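Subject: Re: [cloth-handling] Prukon finger kit, anyone bought it?

28th February

Hi all,

Quick one between runs, sorry for the state of it. Answering Pui-shan first, then whoever else was asking about the towel bundle.

> On the list, Pui-shan Wei wrote:
>
> We have a quote from Drunby for the Prukon soft-goods kit — fingers, green
> pads, the wrist camera mount and a year of their fold service. Before I sign:
>
> - do the pads hold terry cloth or just slide off it
> - how much of the towel can the wrist camera see once you've gripped it
> - is the fold service worth having or do you end up doing your own
>
> We'd be running bath linen mostly, some kitchen stuff. Diệp Doãn said your
> group had it on trial. Anything you can tell me is useful, even bad news.
>
> Pui-shan

OK. We've had it on trial since October. Not bought. Yi-chun Wei set it up, I've done most of the hours on it since.

Pads. Good on terry, better than the plain rubber ones we had from Lalley. They pinch through several layers without chewing the pile. Log for the last batch says 80 grasps on folded hand towels, 4 dropped, all 4 on the thick rolled edge. So go for the flatter part if you have a choice. Thin kitchen cloths are another story — two come up together more often than I'd like and the kit has no way of telling you.

They also pick up lint. Wipe them or the grip goes off by the end of the day. Manual doesn't say so, Fung-ping Chung worked it out.

Camera. Depends a lot on the grasp, so two from our towel work, same bench:
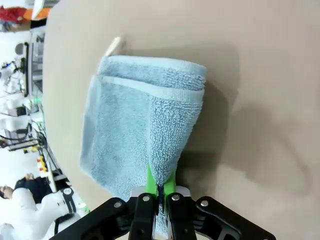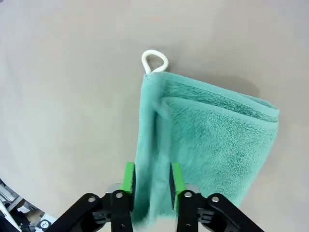
My main complaint is the edges. Hem strips, hanging loops, rolled folds, all useful for working out which way round the towel is, and the detector that ships with the kit ignores every one of them. It fits a rectangle and calls it done. Fine for a flat towel on a bare table, useless once the cloth is bunched up in the fingers. We ended up labeling 228 frames ourselves for loop and hem and training a small model on that. Took Yi-chun most of two weeks. If Drunby tell you corner detection is included, ask them to show it on a towel that's already in the gripper, not lying flat.

Also the view is wide and bends at the sides. Whatever is past the table edge ends up in your pictures. Mask it out before you train anything, we didnt the first time and had to redo it.

Fold service. Hmm. You send your recordings, they send back a tuned fold sequence for that item. Turnaround was 18 days for our first towel, faster after that. The sequence was fine. Then we changed suppliers, slightly heavier towel, and it needed tuning again, which counts as a new item and gets billed as one. For you with a lot of different linen that could add up badly. Get them to write down what "new item" means. Hsiu-ying Lau asked twice and got two different answers.

Fitting. Easy. The linkage bolts are all facing you so you can swap a finger without taking the whole thing off the wrist. Check they're tight after the first day tho, ours had worked a bit loose. The cable for the camera is too short if your arm has a long last joint, get an extension with the order.

Support is one person as far as I can tell. Nice, quick in the mornings, then nothing.

So what would I do — buy the fingers and pads, buy the camera mount, skip the service for the first year unless you've got no one to do the labeling. They told us it had to be the full bundle and then sold Cheung the hardware alone, so push on that. Spare pads are worth adding, ours are starting to show wear at the tips.

For whoever asked about the recordings (lost your mail, sorry): yes we can share the labeled set, no we can't share the tuned sequences, thats in the trial terms. Write to Yi-chun, not me, she has the upload link.

Pui-shan, if you want to come over and try it with your own towels, fine by us. Bring the heavy ones. Trial kit goes back at the end of next month so don't leave it too long.

Got to go, next batch is waiting.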